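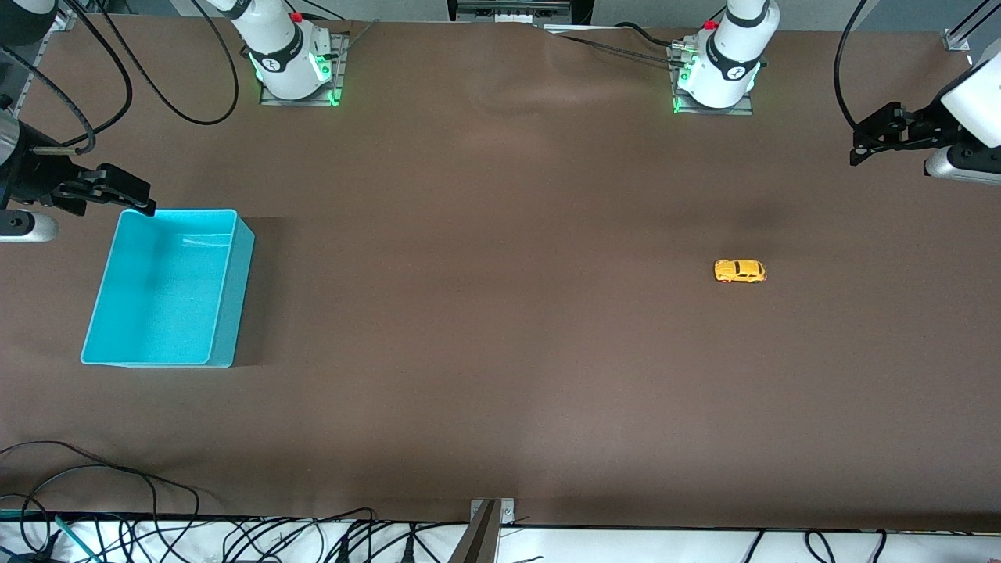

Vega Pastor
Jul 30, 2023

Toy storage by the numbers, a thread. The storeroom at Illholm holds 416 loanable toys and the put-away step takes longer than the lending does. I've been working out why.

Vega Pastor
First variable: the container. We had lidded boxes, drawstring bags and open plastic bins. Open bins win on time. A lid adds two operations per item, and people stop replacing lids by mid-morning regardless.

Vega Pastor
Second: colour. Our small vehicles go in turquoise bins. The toy cars are mostly yellow or red, and a warm colour reads well against turquoise when you look in from the top. The old grey bins hid anything dark.

Vega Pastor
Third: the sorting surface. Bare tabletop is noisy, and small wheels travel. We now work on a large plain brown sheet, matte finish. Gloss throws glare from the ceiling lights and you lose sight of small parts.

Vega Pastor
The sheet does ripple. I re-stretch it when the wrinkles get tall enough to stop a toy car rolling. Below that height they cause no trouble and I leave them alone.

Vega Pastor
Layout: bin on the left, cars on the right, clear space between. I tried the bin in the centre for a week. You end up reaching around it for everything on the far side. Left-handers can mirror the lot.

Vega Pastor
Bin fill: our limit is 50 small cars per bin. At 50 you can still stir through to the bottom with one hand. Past that, borrowers tip the bin out on the floor to find the one they want.

Vega Pastor
Wheel check happens before the car goes in. Push it a hand's length along the sheet. If it veers, look for hair on the axle. Tweezers fix most of them. A bent axle goes in the repair tray with a paper tag.

Vega Pastor
Cleaning: damp cloth, mild dish soap, dry cloth. Don't soak cars with metal axles. Valeriano Requena soaked a batch in October and we were picking rust out of wheel hubs until the new year.

Vega Pastor
Labels go on the short end of the bin, facing out. Long-side labels disappear once the bins are shelved. Pencil on masking tape is fine. Printed labels look tidier and nobody updates them.

Vega Pastor
Current rate with the above is nearly 200 items an hour for one person, wheel check included, washing not included. Puzzles are excluded. Puzzles are their own problem and I'll post the piece-count method separately.

Vega Pastor
Asked in replies: yes, the sheet can be wiped down. Roll it for storage, don't fold it. Ours has 3 creases from the one time it was folded and they haven't come out.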